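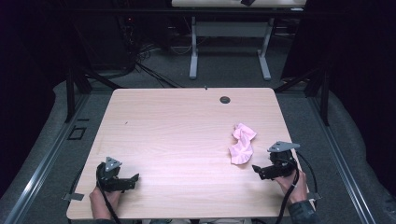
November, evening

Laundry day again, and I put it off until after lunch. The dryer buzzed at ten past two and I left everything in it for 45 minutes, so most of it came out creased and I had only myself to blame.

I'm using the pinkish table for folding now. The bed was killing my back. The top has rounded corners at the front and is smooth enough that nothing catches, and there's room to lay a shirt out with both sleeves open. The round black cable cover is still in the back right corner. I keep meaning to look for a plain one that sits flatter, but you only notice it with a bath towel.

The pink cloth took me longer than anything else. It's light and soft and it twists up on itself, and the ruffled edge won't lie straight. First I tried folding it in half the long way, which made a lump along one side. Then I shook it out, put it down flat, and smoothed it from the middle with the side of my hand. Folded in thirds with the ruffle on the inside, it stayed put. I'll do it that way from now on.

Natália Štefanec called while I was matching socks. She wants the big Porkano basket back, the one she lent me when I moved. I said she could have it this week. It has two of my sweaters in it and a bag of clothespins, so I need to find somewhere else for those. She also said to stop using so much detergent. She's probably right. The towels feel stiff.

Tried the Irard spray on the collar of the gray work shirt. Left it 26 minutes and rubbed it with an old toothbrush. The mark is lighter but it hasn't gone. I'll give it one more wash before I move it to the painting pile.

Put away: towels, pillowcases, all the dark shirts, the pink cloth in the second drawer. Not put away: socks, one sheet. The fitted sheet is on the chair in a ball. I watched a video on how to fold them once and still can't do it.

Supper was soup and the end of the bread. Spent 42 on groceries yesterday and somehow forgot butter. Also need light bulbs for the hall and a new lint brush.

Sheets tomorrow if I'm up early enough. Window cracked open tonight, the room smells of dryer.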